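Notebook, December, club accounts reconciliation

Started 8.40. Carrying on with the Juvdale loan question from the last entry. The job is still to get the matchday income file to agree with what the club has declared to its lender, and to work out whether the short-term facility shows up in the right year.

Background, so I don't have to look it up again. Juvdale drew on a short-term loan from Guston before the season started. It was meant to be repaid out of season ticket money. The notes to the accounts call it "other borrowing" and don't name the lender. Guston's own filing has a charge registered against the ground's east stand and car park. The two documents describe the security differently (the club's says "certain land"), but I'm treating them as the same loan until something says otherwise.

Attendance first. The league return gives 3,820 for the cup replay. The turnstile export gives 3,761. I had put this down to complimentary tickets and left it, but the comps sheet doesn't cover the gap. Went back through the export by gate. Away end is fine. Main stand is fine. The difference is all on the family enclosure, where under-fives get a paper ticket with no barcode and are let through the side gate. The league return includes them and the turnstile can't. No money attached to those tickets, so income isn't affected. Have written this into the method sheet so we stop chasing it for every home match.

Season tickets next. The ledger books the whole sum in the month it is received. It ought to be spread over the home matches. When I spread it, the cash position at the half-year looks a good deal thinner than the summary page suggests, and the repayment to Guston would have taken most of it. Haven't found the repayment leaving the account yet. Either it went from the second bank account, which we don't have statements for, or it was rolled over.

11.15. Found a line in the ledger marked "Moma" with no invoice number. Moma is the catering contractor. The payment goes in, not out, so it looks like an advance on the kiosk rights. If so it should sit as a liability and be released over the contract. At present it's in with sponsorship. Moved it in my copy only and flagged the cell yellow. Please don't overwrite the master until we have the contract.

Checked the player sale. Fee comes in 2 instalments, the second one due after year end. The club has recognised both up front, which is allowed, but the second should be discounted and hasn't been. Small effect. Noted it and left it.

Script trouble before lunch. The import was dropping any row where the description contained a comma, so 252 rows were missing from the first pass. All the totals in the last entry are wrong because of this. I've crossed them out and not rewritten them. Use the ones in the new output folder. Fixed by quoting the field on export. Ran it twice and got the same total each time.

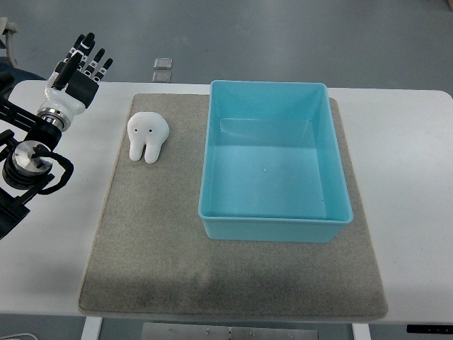
Afternoon spent on the Zalewska report, the outside valuation of the ground. It values the site as a going sports venue and then again with planning consent for housing. The accounts use the higher figure without saying which basis it is on. There is no consent that I can find on the council's planning pages, and the last application was withdrawn. If the lower basis is the right one, the loan to value goes past the limit in the Guston agreement, at least on the version of the agreement we have. Ours is missing its schedules, so I can't be sure how the limit is worked out. It may leave out the training ground.

Wages to turnover, recalculated with Moma taken out of sponsorship: worse than the published ratio, as expected. Still inside the league's guideline, though not by much. Haven't allowed for bonus payments if they stay in the cup.

To do:
Ask for second bank account statements, July onwards.
Ask for the full loan agreement with schedules.
Get the Moma contract or at least the start date.
Rerun the half-year cash table with season tickets spread.
Check whether the Zalewska valuation date falls before or after the withdrawn application.

4.50. Output saved, old folder renamed with "do not use" on the end. Chart labels still say turnover where they should say matchday income.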